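White cotton going grey, hard water area

Started by floarea_r

floarea_r
We moved in March and the water here is a lot harder than what we had before. All our white cotton has gone dull since. T-shirts, pillowcases, the lot. I wash at 40 with Flano powder and the usual dose. I've tried a second rinse and it made no difference that I could see. Is there a way of getting them back or do I write them off?
Floarea Rusu

Tench
Up the dose first. The amount on the front of the box is nearly always for soft or medium water, look at the small table on the back. When we came here I was using half of what I should have been. Wash at 60 if the label allows.

mrs_pargeter
Disagree with more powder. Grey cotton is often old detergent that hasn't rinsed out, and adding more makes it worse. Run a hot wash with nothing in the drawer and look through the door. If it foams, you have your answer.

Tench
That's true in soft water. In hard water the powder gets used up on the lime before it touches the dirt, and the dirt goes back on the cloth. Not the same problem.

floarea_r
Did the empty drawer test this morning with the pillowcases. No foam at all. Back of the box says 190 ml for very hard water and I've been putting in well under that.

Tench
There you are then.

Gladys Simiyu
Before you do anything else, soak them. Oxygen bleach (the powder kind, not the bottle), hand-hot water, overnight in a bucket with a lid resting on it. I use Sopacua but the shop's own is the same stuff as far as I can tell. Then a 60 wash straight after with the full dose. Wool and silk can't go in, and check anything with a print on it.

Look at them in daylight when you judge the result. Kitchen bulbs make every white look yellow, and cotton always looks greyer in the folds, so spread it out flat near a window.

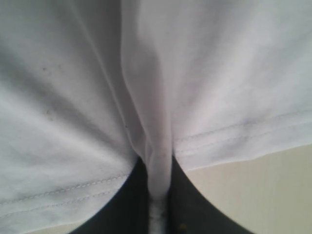 mrs_pargeter says an overnight soak is far too long for thin jersey and she has had collars go baggy from it. Two hours in hotter water does the same job in her view, and she would still add a second rinse at the end.
Quoting her from the pillowcase thread, as she asked me to move it over here. I've not had the baggy collars myself but I do take them out of the bucket by the body and not the neck.
Gladys Simiyu

mrs_pargeter
Thank you for moving that. I'll add that drying matters as well. Don't hang a wet T-shirt by the shoulders, peg it at the hem.

Alex
Soda crystals in with the powder, then you can stay on the medium dose. Been doing it for 13 years. A bag costs next to nothing.

Tench
Fine on cotton. I wouldn't do it every wash if the machine has aluminium parts.

Alex
Mine is an old Urkent and it's still going.

floarea_r
Soaked two shirts overnight and did another two for a couple of hours, same bucket, same powder. Then all of them at 60 with 190 ml. The overnight ones are whiter, not by much. Collars all right so far. One has a mark under the arm that hasn't shifted.

Gladys Simiyu
That'll be deodorant. Different treatment, try white vinegar on it before the next wash, and rinse it out well before any bleach goes near.

mrs_pargeter
Or cut it up for dusters.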